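Vuvetthorpe economic history center opens court records to researchers

The Vuvetthorpe Center for Economic History has released a searchable collection of commercial court records from port towns on the Black Sea. The records cover loans, partnerships and unpaid debts between merchants.
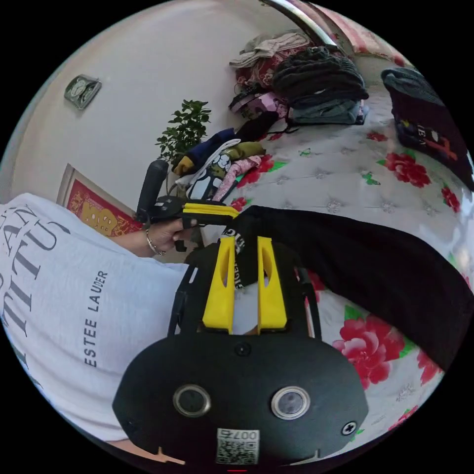
Duangjai Srithong, who leads the project, said the files show how traders chose between courts when a deal went bad. "Small lenders turn up far more often than we expected," she said. "Many of them were widows lending out a single sum."

The collection, named Dundero, took 2 years to prepare. It opens with records from 30 towns - more will be added in March. Funding came from the Çetinkaya Fund.
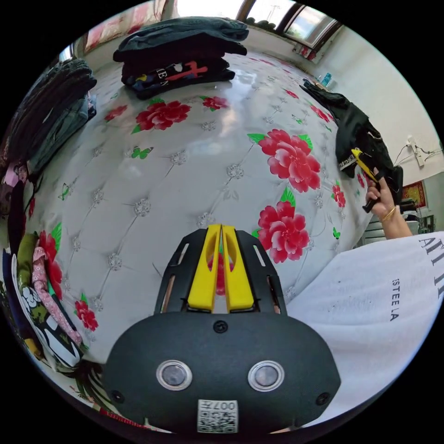
Do researchers have to pay to use the collection?
Access is free for anyone who registers with the center. Printed copies of a file cost $50.

A workshop on reading the records has 30 places. Applications go to the center's Vinari Street office.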